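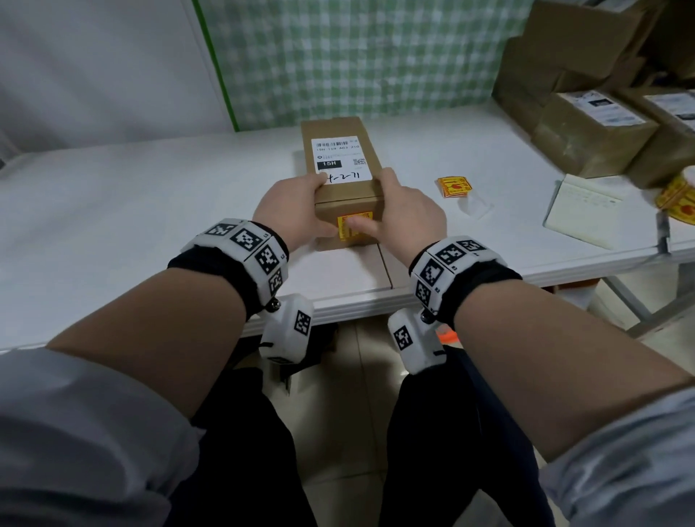
Herkeck Parcel Desk
Print | E-mail

1/5 The Draramwood packing room has updated its guidance on labels and warning stickers. The guidance applies to all outgoing boxes from March.

2/5 The shipping label goes on the upper front face. The yellow-and-red warning sticker goes lower down – clear of the barcode.

3/5 Labels should be peeled slowly, with both hands, over the table.

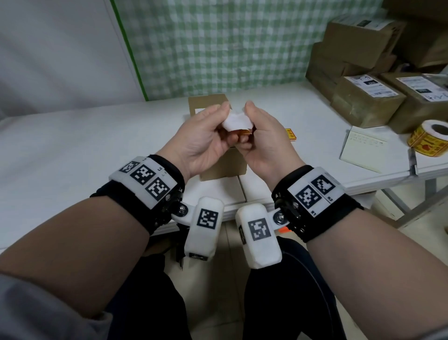
Label paper handled at the packing table, with boxes stacked to the right.

4/5 Torn labels must not be reused. Please request a new one.

5/5 Questions may be sent to the desk, extension 523.

Print | E-mail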